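Laundry Folding and Clothing Care Helpers Wanted, Phetsri House

Part-time, paid, open to beginners 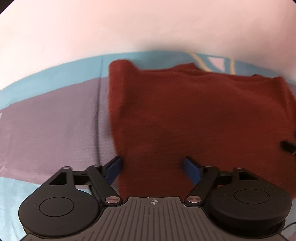

Phetsri House is looking for people who don't mind folding. If you can put on the radio, stand beside a bed heaped with clean clothes and feel your shoulders drop a little as the heap turns into stacks, we would very much like to hear from you. If you have never enjoyed it but are patient and good with your hands, please keep reading, because several of our best folders started out that way.

We are a small household help service. We wash, fold, mend and put away clothes for people who can't manage it on their own for the time being: new parents, folks getting over surgery, older neighbors whose hands have stiffened up, and quite a few people who have simply fallen a long way behind and would like to see their bedroom chair again. We began in a single apartment on Durkberg Street and now look after homes all over the Durkberg side of town, plus a regular round out toward Nirura. The sweaters come out in force once the evenings turn cool, and that is when we always find ourselves short of hands.

What the work is like

Most of our visits take place in bedrooms. You arrive, you say hello, you wash your hands, and you ask the person where they would like you to work. Nine times out of ten it's the bed, which is really the best folding table most people own. We pull the bottom sheet smooth, set the clean clothes down at the foot end and work our way along. A patterned sheet with a stripe in it is a gift, by the way. You can line up a hem against the stripe and get a straight edge without thinking about it, and I have trained a good many people using nothing fancier than that.

You'll sort before you fold. Knits go together, shirts go together, and anything with a stain, a pulled thread or a missing button goes to one side for the mending bag. Socks wait until the very end, when you can sit down.

Knitwear is where we are fussy. A sweater should never be picked up by the shoulders and shaken, and it should not go on a hanger unless the owner asks you to put it there. Lay it face down, flat, and ease it into shape with your palms. Bring in one side, lay the sleeve back along it, do the same on the other side, and then bring the bottom up to meet the neck. Handle it by the thick part of the fabric, with the flats of your fingers, and watch the upper edge, which loves to roll and lift at the corner just when you think you've finished. Smooth it down and go on. Dark reds and navies we keep away from anything pale until we know how they've been washed, and fuzzy knits get a quick once-over for lint before they go in the drawer.

After the folding comes the putting away, and here we go by the habits of the house. If someone keeps their pajamas in the kitchen cupboard, then that's where the pajamas go. You are welcome to suggest things if you're asked. Please don't reorganize anybody's closet as a surprise, however much it may be calling out to you.

A visit usually runs 2 hours. Some people want the whole time spent on clothes, and others would like the bed made up fresh at the end, so you should be comfortable changing a sheet and wrestling a comforter into its cover. There is no cooking, no bathroom cleaning and no lifting of people. We do carry laundry baskets up and down stairs, and some of those stairs are steep.

Who we'd like to meet

You don't need a certificate or a background in housekeeping. We've had retired bakers, college students, a piano tuner between jobs and a mother and daughter who signed up together and still do all their visits as a pair. What we look for is care. You'll be handling things that people have had for decades and love dearly, sometimes things that belonged to somebody who is gone, and you need to be able to tell (or to ask!) when an old cardigan is more than an old cardigan.

It helps a great deal if you are:

Steady about turning up when you said you would
Able to stand and bend for the length of a visit, with breaks
Happy to chat, and just as happy to be quiet when the person would like quiet
Comfortable around cats and dogs, who will lie on the clean pile
Willing to be shown a new way of doing something you've done your whole life

That last one is harder than it sounds. Everyone who comes to us already knows how to fold a towel, and everyone's way is the right way, and for the first week or so there can be a bit of muttering. You're free to go on folding your own towels however you please.

If you can sew on a button or darn a small hole, do mention it. We have a mending afternoon every month at our workroom, with tea, and it pays the same as a visit. We would also love to find someone who knows how to block and reshape hand-knits, as we see more of those than we can properly do justice to.

Hours and pay

We're hoping to bring in enough people to cover the cool months and carry on through May, when the sweaters get washed, checked over for moths and packed away until fall. Those packing weeks are my favorite part of the year and also the busiest, so please think about whether you could stay with us that long. We won't hold you to it if life changes.

Pay is $20 an hour, including the training visits, and we pay your travel time between homes on the same day. There is a $500 thank-you at the end of May for everyone who has kept up a regular round with us through the season. You can take on as little as one visit a week. Most people settle at three or four, and we do our best to keep you in the same part of town with the same households, because it's much nicer for everybody when you already know which drawer sticks.

We supply a bag with everything you'll need: lint brush, fabric comb, safety pins, a small sewing kit, tissue paper for the good knits and a roll of labels. You'll also get an apron, which has deep pockets and is there for the buttons, coins and hairpins you will find. All of those go in the little dish by the bed, every last one of them.

Training

Your first session will be at our workroom, where we keep a bed made up and a very large box of donated clothes that have been folded and unfolded more times than I can say. We'll go through shirts, fitted sheets, knitwear and the dreaded duvet cover, and we'll stop for lunch, which is on us. After that you'll go along on three visits with one of our regular helpers before you do any on your own. If you feel you need a fourth, just ask for it. I needed more than that myself when I was new to it.

We'll also talk about privacy. You will be in people's bedrooms, and what you see there stays there. We ask for two references and run a background check, at our cost, on everyone who joins.

How to apply

There's no form. Write us a letter or an email of any length and tell us a little about yourself, which days and times generally suit you, which part of town you live in, and whether you have a car or would be going by bus. If you feel like it, tell us about a piece of clothing you've looked after for a long time. We ask everybody this and it's by far the best part of reading the applications. You don't need to send a résumé, though you may if you've got one handy.

Please send it to Feng-yi Liu, Phetsri House, 923 Stostero Avenue, or drop it through the door if you're passing. The mail slot is the low one on the left. Letters should reach us by 10/30/25. Feng-yi reads every one and will answer you either way, usually by phone, so do include a number and a time of day when you don't mind being called.

If you'd like to look around before you decide, the workroom is open most mornings and you're welcome to come in, have a cup of tea and try your hand at a sweater or a fitted sheet. Come in clothes you can move in, and leave any big rings or bracelets at home, as they catch on the knits.

Know somebody who would be good at this but would never think to put themselves forward? Please print this page out and hand it to them.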